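Frosting a window yourself takes an afternoon and a tolerance for small bubbles. I have done every pane on our side of Duggan Terrace that faces the pavement, some of them twice.

## What to buy

Static-cling film is the forgiving kind and peels off when you change your mind. Sticky-backed film lasts longer and remembers your mistakes. I used Bovumo cling film from the Plulport shop, 9 pounds a roll, and threw away the free squeegee.

You also need:

- a spray bottle of water with a drop of washing-up liquid
- a bank card you no longer like
- a new blade (new, please)
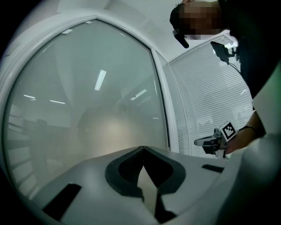
*Frosted glass in a curved white frame. Ceiling lights still show up as streaks.*

## Decide how much you want to hide

Frosting blurs things, but someone standing close to the glass will still have a head and shoulders, particularly with a light on behind them. If it's a bathroom, go outside at nine in the evening with the light on and get a trusted person to wave from the bath mat. Then decide whether you want a blind as well.
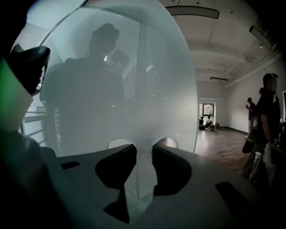

## Cutting for a curved top

1. Tape brown paper over the whole pane and rub along the edge with a soft crayon.
2. Cut the paper a little outside the line. Check it against the window before you go near the film.
3. Lay it on the film, mark which side is up, and cut. My first attempt was a perfect mirror image of the window.

## Putting it on

Clean the glass, then clean it again. Soak it, soak the film, hang it from the top and push the water out sideways from the middle. My largest pane was 95 cm tall and wanted a second pair of hands - the film folds on itself with real enthusiasm. 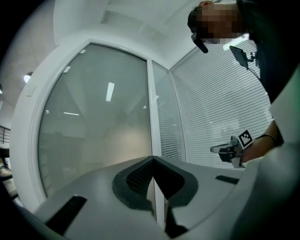

*Head down, one arm across in front of the window.*

Trim the edges last, leaving a sliver of bare glass all round so the water can get out. Small bubbles may go by Friday. Large ones are yours to keep, or you can prick them with a pin and press.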